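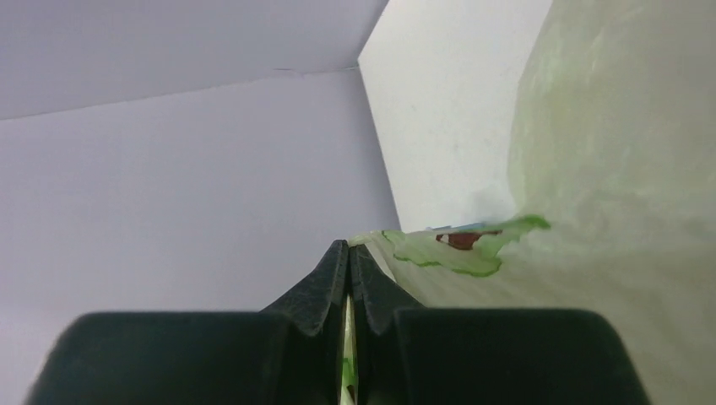

**Figure 3.** Thin translucent plastic, pale green-white, held at one point.

### 3.2 Household sorting of film plastics

Thin film was the material that households found hardest to sort. In the July survey, 395 of the 600 respondents in Plelell and Plondotar said they put bags and wrap in the general waste at least once a week, even when a film bin stood in the same yard. The reasons given were mostly practical. Film takes up space in the kitchen, it clings to other items, and residents were unsure whether a bag that had held food could go in with the rest (material of the general type in Figure 3).

Kvaran's earlier interviews in Plelell found the same doubt about food bags. Kolbrún Kvaran also noted that older residents tended to keep bags for reuse and threw them out only when they tore. Our data agree on the first point. On the second we saw no clear difference by age, though the group over 70 was small.

Labels made little difference. Half of the buildings managed by Mogensen received a new bin label with drawings in place of text, and the other half kept the old one. Film collected per household was close to equal in the two groups. A change in bin position had more effect – buildings where the film bin was moved next to the paper bin collected more film in the weeks that followed, and the gain held until the end of the study.

The Beva district was left out of this comparison. Its collection schedule changed partway through the study, and 250 households there had no film pickup for two weeks. We return to Beva in Section 4, where missed pickups are treated separately.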